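[workrooms] Re: Glare and echo under a painted metal ceiling

Date: Sat 29 June
To: workrooms list
Subject: Re: [workrooms] Glare and echo under a painted metal ceiling

Replying on-list as a few people asked the same thing in January and I never got around to answering. Your message is quoted in pieces so I can go through it in order.

> We have taken the lease on the back half of the old Rasen building
> and are moving ten desks in. The ceiling is ribbed metal sheet
> on steel beams, everything painted white by the last tenant. One
> long wall is bare brick, the other is plasterboard. Floor is a
> hard grey coating of some kind. The agent called it character.
> First complaint from our people on the trial day was the lights,
> second was the noise.

Your place sounds very close to ours at Wynne Street. We have the corrugated ceiling in white, white steel beams across it, brick down the right-hand side as you look toward the back, a plain white wall on the left and a light grey floor. We have had it long enough to have made most of the mistakes.

> The existing lights are bare fluorescent fittings fixed overhead,
> and they run the length of the room. Should we rip them out before
> we move in, or live with them? The electrician wants to replace
> everything with panels, but there is no grid to put panels in, so
> he would have to hang a frame off the beams and I don't much like
> the idea.

Don't hang a frame. We priced one up and dropped it. You lose height, the dust collects on top of it, and every time you want a cable run somewhere new you are working around it.

Keep the fittings for now and change the tubes first. Ours came with a mixture, some very blue and some yellow, and that was half of what people were complaining about. We went to 4000 K throughout. It is a middling white, a bit cool late in the day, and it looks all right on brick. Buy them all in one order and keep spares from the same carton. If your fittings have the old ballasts in them and you are thinking of LED tubes, get the electrician to look at each fitting before you order anything. Some tubes will run off the old gear and some need it bypassed, and bypassing is not a job for the tenant.

Once the tubes matched I borrowed a meter and went along the desks at sitting height. Best reading was 443 lux, directly below a fitting in the middle of the room. It fell away badly beside the left wall and at the very back. So before you spend money on more lights, take readings at the desk tops with the furniture in. Mine from the empty room were useless once the cabinets arrived.

> Does the white paint help or make it worse? I find looking up
> quite unpleasant, but everyone tells me white is right for light.

Both. White ribs throw plenty of light back down and I would not go darker. Ours was a gloss and you could see every tube as a row of bright stripes along the ribs. Matt fixed it. The paint we used was a flat white from Weteck, bought from the trade counter, and it went on over a degrease and a light rub down. If yours is already flat, leave it alone. If you do paint, do it before the desks go in. We did ours afterwards and were finding specks on monitor stands for months.

> Desk layout: my plan was two rows facing the brick, so everyone has
> the nice wall to look at. Any reason not to?

One. If people face the brick they have their backs to the white wall, and the white wall carries a reflection of every light in the room straight onto their screens. We tried it. What worked was putting desks side-on to the fittings, screens square to the run of the lights where possible, and leaving the gap between desks wide enough to roll a chair through without asking anyone to get up. Nearly all of our chairs are the ordinary black office sort on castors and they drift. Leave somewhere to park a spare one against a wall or it will end up in the walkway.

Put the tall storage at the far end. I had ours on the brick side in the beginning and it made a shadow over two desks and hid the only part of the building anyone likes. At the back wall it bothers no one. A couple of cabinets of different heights and colours look untidy for a week and then you stop seeing them.

> What about standing desks? Two of ours want them.

Put them against the side wall, near the front. In the middle of the room a standing desk blocks the view down the length of it and whoever is using it is closer to the lights and will be the first to complain. Against the wall it works well. The drawback is that a high surface near the door collects everything. Drink bottles, the router, somebody's charger. The space underneath fills up too, mostly bags. I have given up on that and just ask that nothing sticks out past the front edge of the desk.

> Power is a worry. We have outlets on the plasterboard side only and
> nothing in the floor. Is it acceptable to drop leads from the
> beams?

Yes, if an electrician installs them as fixed drops with proper strain relief. Please don't loop extension leads over a beam. The insurer's inspector picked up on one of ours straight away and he was right to.

For low-voltage and data cable we run along the top of the beams and come down only where it is needed. Cables on the floor are the thing I have never properly beaten. The hard floor makes it worse, they slide about. Rubber cable cover across any path people walk on, and a sweep through on Fridays to pick up whatever has been left lying around. You will still find cups on the floor. We do.

> And the echo. A phone call at one end can be followed word for word
> at the other. The room is 18 metres long. Would rugs do it?

Rugs help less than you would hope and they catch the chair wheels. Ours went after a month. We use a few mats where people stand and otherwise leave the floor bare.

Your problem is the parallel hard surfaces, floor and ceiling mostly. The ribs break it up a little, the brick a little more, and the long white wall not at all. In order of what made a difference for us:

Felt baffles, hung from the beams over the noisiest end. We had these up on trial from Darkow and the improvement was plain to everyone. We sent them back in the end over the price, and I have regretted it. If I were starting again I would pay for those and skip the paint.

Soft stuff on the plain wall. Pinboard wrapped in fabric is cheap and you can make it yourselves. A small framed poster does nothing for sound, whatever it does for the wall.

Full cabinets. An empty steel cabinet rings, so load the shelves with paper or boxes and the ringing stops.

A rule about calls. Ours is that anything over a few minutes goes through the door at the back. It is followed most of the time.

I would do the pinboard and the cabinets first and then wait a month. A room full of people, jackets and bags is a good deal quieter than the one you had on your trial day.

> Last one. Does it get cold? And would you take the place again?

Cold in winter, hot in summer, like anything under a metal roof. The brick side holds the warmth through an afternoon and the other side doesn't. Check what insulation is above the sheet before you sign off on the condition report. We had none over the rear third and the landlord paid to have it put in, but only after a fair bit of back and forth, and only as it had been noted at the start.

I would take it again, yes. The height makes up for a lot, and people like the brick.

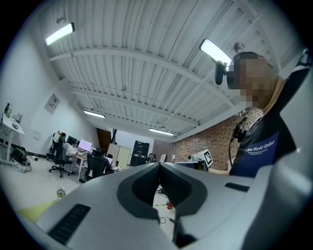 Wynne Street from the front end. Fluorescent fittings, white metal overhead, cabinets down the back, brick on the right.

You can get an idea of the beam spacing from it as well. The fittings sit up near the sheet, so they don't eat into the height and you can fix other things to the ceiling beside them if you need to. The standing desk at far left is the one I was going on about above, with bottles and router as usual.

The desk in the middle distance with the two monitors is wood, and I would recommend the same if you are buying second-hand. White tops under those lights were hard on the eyes and we have been replacing them as they wear out. The standing desk will be the last to go.

If anyone else on the list has tried felt baffles on ribbed sheet and found a cheap way of fixing them, I would like to hear about it. The clamps we were lent fit our beams only after packing them out with rubber, and I was never happy with how they held. Beam clamps with a threaded rod would probably do it but I haven't found any in a size that suits the flange.

I can send the sheet of desk readings to anyone who wants it. It is a scan of a pencil sketch so don't expect much.

--
workrooms mailing list
To unsubscribe, send a blank message with "unsubscribe" in the subject line.
Previous message: Glare and echo under a painted metal ceiling
Next message: Second-hand cabinets, pick up only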